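6/22/18

# In defence of the book you haven't finished

My town library, in Gellville, has stopped charging fines. I should be pleased. I've paid enough of them over the years to have my name on a chair, and I'm told the chair would have been one of the cheaper ones. But I find that I miss them. A fine was the last thing in my life that cared whether I got to the end of a book.

These days the opposite problem has me. I own the books. They came from charity shops and station kiosks and, once, from a skip outside the old Morris showroom, and no one will ever ask for them back. At last reckoning there were 67 in the house that I had begun and left. I know this because Vuvo told me. Vuvo is an app that my niece put on my phone over Christmas, meaning well, and it keeps a tally of everything I've started, with a small grey bar beside each title to show how far I got. The grey bars are mostly short. In March it sent me a message asking if I was still enjoying a history of the herring trade. I had been, until it asked.

What bothers me about the reading apps is the idea they've let in through the side door, that a book is a job with an end, and that you are either done or behind. People now announce their yearly totals in the way they used to announce their weight loss. I met a man at a christening who was on his fifty-somethingth of the year and couldn't tell me what happened in any of them. He listened to them at double speed while doing his hedge. It was a lovely hedge.

I would like to put the case for stopping. Most books of fact, in my experience, say what they have to say by page 90 and then say it again with a different war. The herring book is a splendid thing for five chapters. After that come the tariffs. I don't believe the author enjoyed the tariffs, and I suspect his editor skipped them too, as there's a paragraph in there printed twice. (I only know because I skipped about in it myself, looking for a picture of a boat.)

Novels are harder to defend leaving. There you've made friends, and it feels like climbing out of the window at a party. Still, I've left some very good parties early and remembered them fondly, and I've stayed to the end of some terrible ones out of manners and ended up washing the glasses. I once read 14 volumes of a family saga on that principle. By the last one they were all called Edmund.

School has a lot to answer for. We were made to finish, and were tested to see that we had, and so a generation grew up feeling that a bookmark left halfway is a sort of unpaid bill. My own English teacher took 6 weeks over a short novel about a pony. I've never been easy around ponies since.

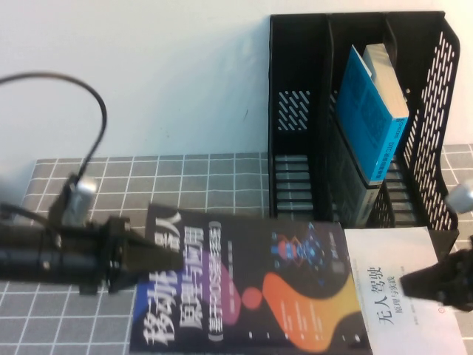
**Opinion › Books & Reading**

There is a kind of person who shelves unfinished books with the finished ones, spine out, brazen as you like. I admire this and can't do it. Mine lie flat on whatever is nearest, as if I'd only gone to answer the door. A firm called Tranus will sell you a special stand for the books you are "currently between", and I came very close to ordering one before I noticed that it held 5. Who are these people, with their five?

My proposal to the library, which I have put in the suggestions box on two occasions, is a shelf for books returned unfinished, with a slip inside the cover where the borrower writes the page number and a word or two on why. "112, the uncle." "Page 40, good but my train came." I would read those slips all afternoon. I'd probably borrow more from that shelf than from any other, partly to see what was wrong with the uncle.

The library has thanked me for my interest. In the meantime I've taken Vuvo off my phone, and gone back to the herring, somewhere after the tariffs, where there is a very good storm.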